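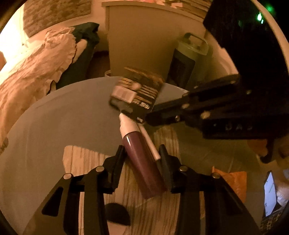 Loltard cider brandy returns with third release

1/10/23

Evon, the farm distillery behind Loltard cider brandy, has put its third release on sale after a gap of two years. The spirit was made from cider pressed on the farm and aged for three years in oak casks that had already held red wine.

The new bottling is drier than the last one and is sold at a slightly higher strength, with no added sugar or colouring. The distillery said it had dropped the caramel used in earlier batches after drinkers asked for a paler spirit.

Only 100 cases have been filled. Most will go to independent shops, and the rest will be kept back for the distillery's own counter, where customers can taste before they buy. Nosport, which handled the second release, remains the distributor.

A cask of the same spirit has also gone to Ateş, a restaurant that cooks over wood fires, for use in its bar. It will be poured neat and in a long drink with dry cider and lemon peel.

Evon had planned to bottle in June but put the work off when a delivery of glass arrived late - the casks were left where they were in the meantime. A pear spirit is resting in the same store, and the distillery has not yet set a date for it.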